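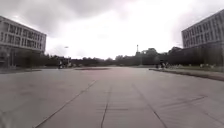 About Stultine

Hi, and welcome! I started Stultine in my kitchen in Clelden with one borrowed sewing machine and a pile of old canvas that a sail loft in Gandport was throwing out. I made a tote bag, then I made another for my sister (she wanted longer straps, and she was right), and by the end of that April I had orders from people I'd never met. I was thrilled and also a little scared!

These days we're a small shop on the hill, and we make bags, aprons and tool rolls. Every bag is cut and sewn here. The Ejigu is still our best seller – it's the big one with the flat bottom and the two outside pockets – and it holds up to 40 pounds, which is more than I can carry very far.

We also fix things. If you bought it from us, repairs are free, and if you bought it somewhere else we'll patch it for $15 as long as it's canvas and it's clean. Please wash it first. I mean it.

On the second floor we run sewing classes for beginners, six people at a time. You don't need your own machine, and you'll go home with an apron. Classes are $50, thread and fabric included.

Shipping is free on orders over $100, and pickup at the shop is always free. Come say hi if you're in Clelden, the door sticks so give it a good push.

Page last updated 20 June 2026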